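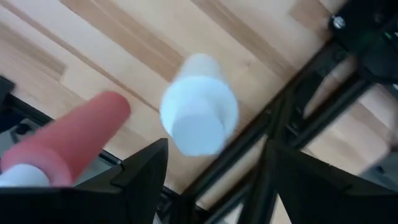
Best way to put craft paints away on a shared table?

Shalini Maurya
We have a butcher-block table, one plastic tray, a cup for rinse water and more little paint bottles than the tray seems to want. Every July I swear I'll get organized. How do you all do it, and what happens to the brushes?

Boris Nikolaidis
Tall bottles at the back, short ones in front, strays last. Brushes come out of the cup before anything else, or the bristles set in a permanent bow.
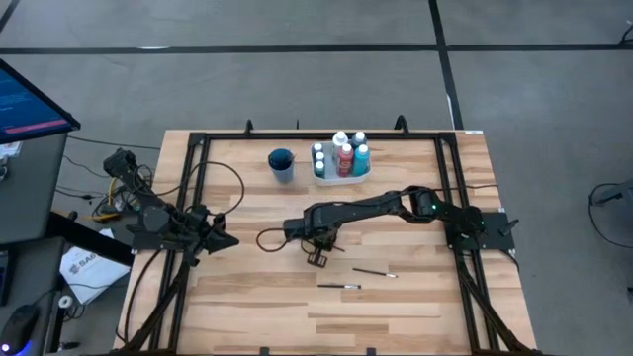
Lay them flat on a rag until morning. I once left a good sable standing in water overnight and now it paints only corners. Dump the cup too. Blue water is a drink to someone, usually me.

Vivek Kushwaha
just buy a bigger tray

Archana Pathak
A bigger tray fills up too, Vivek. I own three. Sort by what you reach for most, and let the small bottles have their own box.
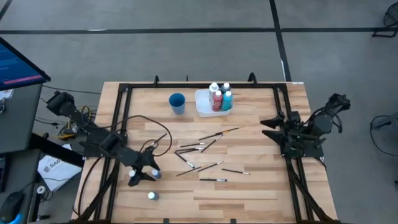
Mine is an old Plodano cookie tin, and it has outlasted two sets of paint. Wipe the caps before you close it, unless you enjoy opening teal with pliers.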